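Search this site Search
Skip to gallery

The Cream Table at Luvell

Posted Sep 24, 2022 by Titilayo Briggs

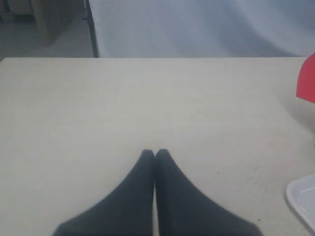
We cleared the workroom in August and kept one piece of furniture from the old layout, the big cream table. It had been used for packing for 30 years and was buried under boxes for the last three. Anselmo Nogueira wiped it down twice -- the gray smudges stayed, and we have decided to leave them alone. He wanted to paint the top, but a matte finish suits the room.

The shelving went to the Prajapati building. Packing moves back to the table next month, with tape and labels kept in the hall closet. Please don't leave cups on it overnight.

This site uses cookies. Accept Manage settings
Get the Luvell newsletter. Enter your email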